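Notes from a delegate exchange, part two

The first part of these notes covered the selection process and the journey to Nastutar. This part is about the working sessions, which took up four of the five days, and in particular about the voting method, as several readers wrote in to ask about it.

The exchange takes people aged between 20 and 30 who already hold some minor public role. In our intake that meant youth council members, two parish-level clerks, a radio producer, and a good number of people from student unions. There were 41 delegates in total, split into working groups by policy area. I was placed in local transport, which was my second choice. My first had been water supply, and that group was full by the time my form was processed in February.

Each group had to produce a single resolution of no more than 11 clauses. The limit was firm. A clause could contain one action and one named level of government responsible for it. If a clause contained two actions, the drafting desk sent it back. Our group had three clauses returned on the first evening, all for the same fault: we had written "fund and maintain" as if it were one thing.

On the subject of responsibility, the delegates from Rurkia had a harder time than the rest of us. Their district councils lost most of their transport powers some years ago, and the regional office that took them over has no elected members. Under the exchange rules a resolution could only be addressed to an elected body. The Rurkia delegates argued that this ruled out the very office that sets their bus fares. The chair accepted the point but kept the rule, and the clause was addressed to the national assembly, with a note attached. I thought this was the wrong decision. A resolution sent to a body that does not handle the matter will be filed and forgotten.

The voting method was as follows. Each delegate could approve as many clauses as they liked. A clause passed if it was approved by more than half of those present. Any clause that fell between half and two thirds then had to be debated again the next morning, with one speaker for and one against, and a second vote taken. Clauses above two thirds went straight through.

I had not used approval voting in a room before. The first effect was that people voted for almost everything on the first day, as there was no cost to doing so. By the third day this had changed. The groups had worked out that a weak clause made the whole resolution easier to dismiss, and approval rates fell. Across all groups, 69 clauses were put to a vote over the week. The second effect was that the morning debates became the most useful part of the programme. They were short, the room was awake, and the speakers knew exactly which people they had to move. 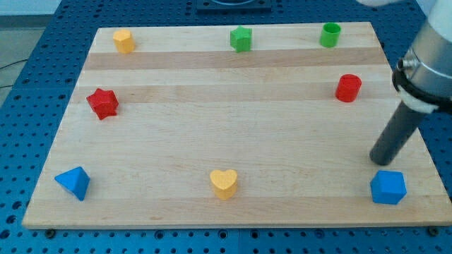 Our own resolution ended with nine clauses. Five of them concern timetables and how they are published, two concern fares for people under 18, one concerns night services, and the last asks for passenger seats on operating boards. The last one is the clause I worked on most. It went to a second vote and passed narrowly.

The objection to passenger seats was a reasonable one. In Mai they have had them for several years, and the seats tend to be filled by retired people with time on their hands who use the service outside peak hours. A delegate from there said that the board now spends a lot of its meetings on bench placement and very little on the 7 o'clock service that schoolchildren and shift workers depend on. Our answer was to require that at least half the passenger seats go to people who hold a season ticket. It is a crude test. It leaves out anyone who pays by the journey because they cannot afford a month in advance, and I expect that part to be criticised.

Some remarks on language. The sessions ran in English with interpretation into two other languages, and written drafts were kept in English only. This gave fluent writers more control over the text than they should have had. On the second day our group changed its practice: any clause had to be read aloud and restated by someone who had not drafted it, in their own words. If the restatement did not match, the clause was rewritten. It slowed us down by an hour or so a day – time we mostly took from the afternoon break – and the text was better for it. I have since suggested the same practice to my own council. They have not replied.

The visit to the Pamalon town assembly took place on Wednesday. We sat in the public seats for a full budget session. I had expected a show put on for guests, but the agenda was an ordinary one, and much of it was spent on drainage. Two things are worth recording. Members must declare at the start of each item whether they have read the papers, and the declaration goes into the minutes. Members of the public may also put a written question up to the moment an item is called, with no notice period. At home the notice period is five working days, and the agenda is published six working days ahead, so in practice a resident has one day.

I asked one of the clerks whether the late questions caused trouble. The reply was that most sessions receive none at all, and that the usual question is about parking.

The resolutions from all groups have now been combined and sent out. Delegates are expected to present them to their own councils and report back on what happened. Mine is on the agenda for the next full meeting, under any other business, after the item on allotment fees. I have asked for it to be moved up.

Part three will cover costs, as the travel grant did not work in the way the guidance said it would – anyone thinking of applying should wait for that before booking a train.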